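Skammont's policy on political advertising ran to 56 clauses, and Yvonne Dunmore had drafted most of them. Clause 2 said the platform did not assess whether a candidate's claim was true. It had survived three reviews without amendment.

The Urkthorpe advertisement was submitted at 4 pm. It stated that the sitting member, Neville Fairclough, had voted to close the Pandby ferry. He had voted to keep it. The buyer had paid for 3,000 impressions and limited delivery to one postcode.

Dunmore opened the ticket and checked the fields in order. Sponsor registered. Authorisation line present. Payment cleared. She looked up the vote in the parliamentary record, although no field asked for it, and closed the tab again.

By six the advertisement had been shared 680 times. Fairclough's office lodged a complaint under the wrong category – impersonation – and the system returned it with a reference number. She moved it to the correct queue by hand. The correct queue was hers.

She typed "Declined, see clause 2" and left the cursor after the numeral.
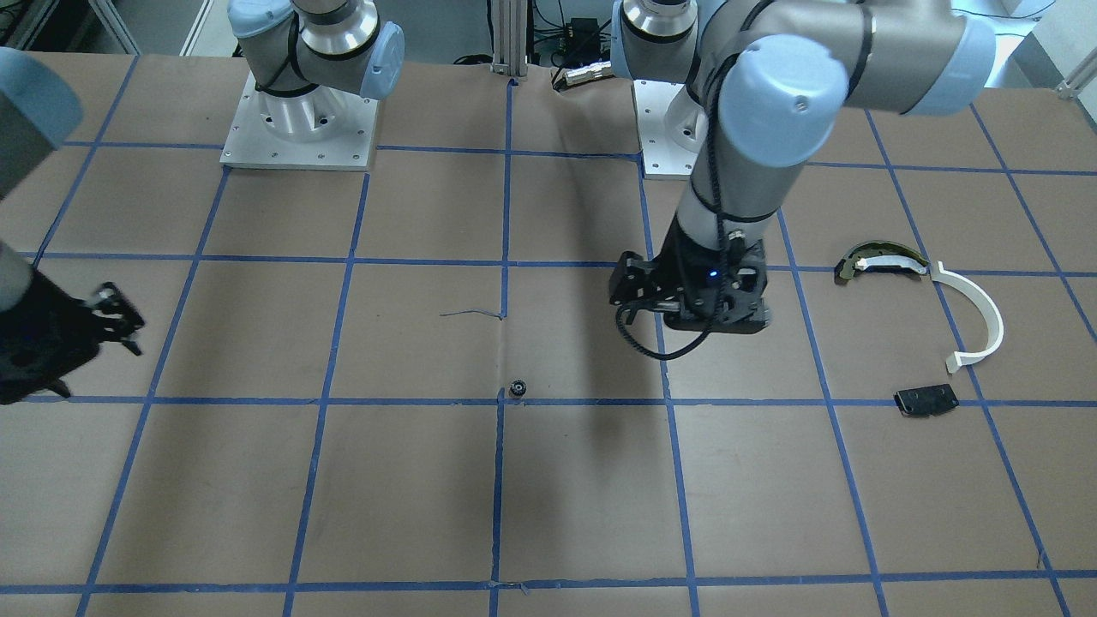
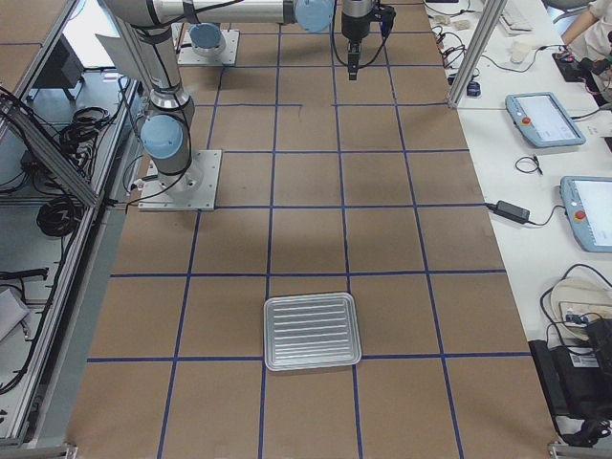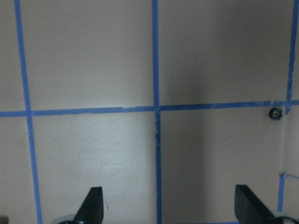

Pauline Horrocks said over the phone that the clause could stay as it was, but the ferry ad was coming down tonight, and Dunmore could work out which of the other 55 allowed it.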